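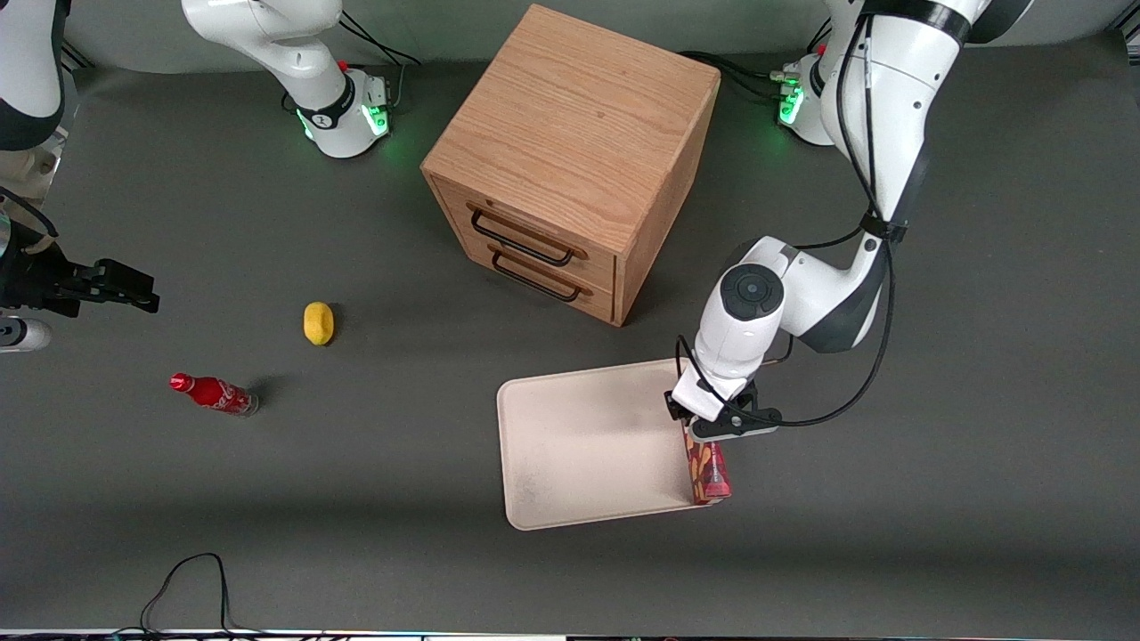
Juin – rangement du poste, suite

Plateau crème laissé à plat devant le meuble en chêne clair. Surface éraflée et mouchetée, surtout à gauche : usure à noter dans l'inventaire, pas de remplacement prévu. Boîte rouge à motif de feuilles tenue debout côté droit, au bord du plateau. Citron et bouteille de Coca-Cola sur la table.

Meuble : 2 tiroirs, poignées noires identiques. Étiquettes Luteck à coller sur le dessus, les façades restent nues. Ka-ming veut les petits articles en haut – à voir avec Wai-kit.

À faire : mesurer la profondeur utile du tiroir bas (200 mm d'après la fiche).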